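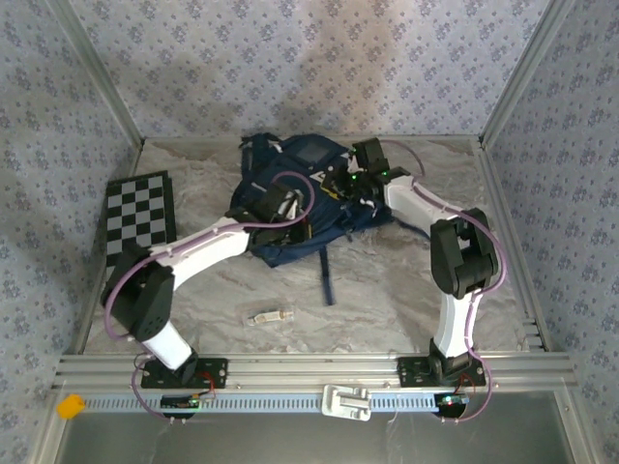

Figure 2. Two-arm cell on a shared rail, both grippers on a backpack.

2. Planning and Budgeting for a Two-Arm Cell

Read this section before you place an order. It covers the parts of a Tumier two-arm cell, the items that are often left out of a first budget, and the order in which to buy them. Mechanical assembly is covered in Section 3 and wiring in Section 4.

2.1 Decide what the cell will handle

The arms cost the most, but the objects you plan to handle should set the size of everything else. Soft goods such as bags, jackets and towels need more floor area than rigid parts. A backpack like the one in Figure 2 has straps that spread away from the body of the bag, and the floor has to hold those too.

1. List every object you expect to handle in the first year.
2. Lay the largest one out flat, with straps and flaps opened, and measure it.
3. Add 13 cm on all sides. This is the smallest floor you should plan for.
4. Weigh the heaviest object and compare it with the one-arm payload on the arm data sheet. Do not use the combined payload of both arms. During a regrasp, one arm may carry the full weight.
5. Note any very small or clear items, such as plastic packets. These may call for different fingertips (see 2.4).

Note: If an object fails step 4, change the arm model now. The larger arms use a different mounting plate, and plates already drilled cannot be returned.

2.2 Measure the room

1. Choose a table with a rigid top. Folding tables are not suitable.
2. Measure the tabletop. The rail runs along the operator side, with the workspace behind it.
3. Check the height above the table with both arms raised. Shelves and light fixtures are the usual problem.
4. Leave 100 cm of clear standing room on the operator side.
5. Confirm that a grounded outlet is within reach of the table without an extension cord.

Caution: Do not plan a walkway inside the reach of either arm. Low walls around a workspace keep objects in. They do not keep people out.

2.3 Main items

Request a single quote for the following. Ordering them together avoids mismatched hardware.

Arms, 2
Mounting plates, one per arm
Aluminum rail, cut to length
Grippers, one per arm
Power supplies and control boards
Emergency stop with cable
Controller software license

The rail should be longer than the spacing you think you need. Most buyers move the arms at least once after the first month of use, and a rail that is cut short cannot be extended without a visible joint. Fillau rail and Tumier rail have the same slot width and may be mixed on separate cells, but not on the same run.

Prices on the arm quote do not include the computer. If your department buys computers through a separate contract, start that request at the same time. It often takes longer than the arms.

2.4 Items commonly missed

The following are small purchases. They hold up an installation when they are missing.

Cable channel. Buy slotted channel for the full length of the rail. Plan for the cables that run along the arms as well. They need slack at every joint, so measure with the arm fully extended and order the next length up.

Calibration board. A flat checkerboard panel is required if you use cameras. Buy a rigid one. Printed paper taped to cardboard will bend and the calibration will drift.

Walls and floor covering. Corner posts and panels are sold as a kit by Myung. Coverings are not included. Patterned wallpaper and patterned floor sheet can both be used, and either can be replaced when you want a different background. Buy one spare roll of each, as patterns are discontinued without notice.

Fingertips. Treat these as a consumable. Zippers and buckles wear them quickly.

Test objects. Buy duplicates. Fabric items change shape with handling, and you will want an unused one for comparison.

2.5 Building the budget

1. Enter the quoted total for the main items.
2. Add the items in 2.4 as separate lines. Do not fold them into the arm price, or they will be cut with it.
3. Add freight. Rails ship by truck because of their length.
4. Add one spare gripper. A cell with one working gripper is idle for any two-handed task.
5. Add staff time for assembly, calibration and operator training.
6. Add a yearly line for fingertips, cables and test objects.

Note: Tranitz service plans are priced per arm, so a two-arm cell needs two plans. The plan does not cover grippers.

2.6 Order of purchase

1. Table and outlet work.
2. Arms, plates and rail.
3. Computer and software license.
4. Walls, coverings and cable channel.
5. Calibration board and test objects.

If your fiscal year closes in October, place step 2 before the summer. Invoices are issued on shipment, and a late shipment will fall into the following year's budget.

Keep the signed quote with the serial number sheet. You will need both for Section 3.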